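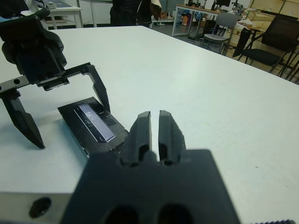
A flat black tray on a white table, with grippers on either side.

Changes to the Katness Community Nursery for the summer season
29 Nov 2018

The Katness Community Nursery will move to its summer hours next week. The gates will open at 7 a.m. and close at noon, Tuesday to Saturday, until the end of February. Members who water on the evening roster will continue to use the side gate on Dunstan Road and are asked to lock it behind them.

The winter and spring propagation program has now closed. Members raised 893 tubes of native groundcovers, grasses and small shrubs, of which 340 have been set aside for the planting at Fluluvwood Reserve. The remainder will be offered to members first and then to the public. Tubes are limited to 18 per household so that the less common species are shared fairly. Correas and the grey-leaved saltbush sold out early last year, and members wanting either should come in the first week.

Planting at Fluluvwood will not begin until May. The reserve sits on shallow, stony ground above the creek, and plants put in over summer have not done well there, even with regular watering. The tubes held for the reserve will stay under shade cloth in the lower yard and will be potted on if roots appear at the base. Please do not move trays from the lower yard without checking the labels.
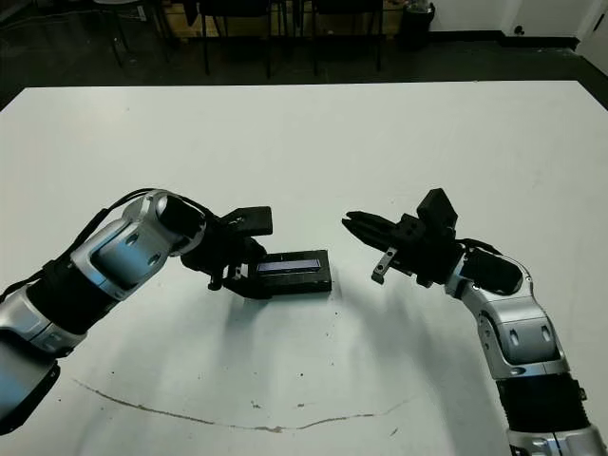
Members are also reminded of the rules on returned pots. Used pots and tubes must be brushed clean of soil, soaked in the disinfectant tub and stacked by size on the rack beside the shed. Pots with soil still in them will be sent home with their owner. Root rot was found in one batch of banksias in spring, and the whole batch had to be destroyed — a loss of several months' work.

The potting mix supplied this season is Ruline Native Blend, which contains a slow-release fertiliser low in phosphorus. No further fertiliser should be added to grevilleas, hakeas or banksias at potting. Bags may be bought at the nursery counter for $5 each. Cash and card are both accepted.

Seed collected from members' own gardens may be left at the counter in a paper bag marked with the species, the suburb and the month of collection. Plastic bags cannot be accepted, as the seed sweats and spoils. Seed from bushland or roadsides requires a permit and will be refused without one.

On days of total fire ban the nursery will remain closed. A notice will be placed on the front gate by 6 a.m.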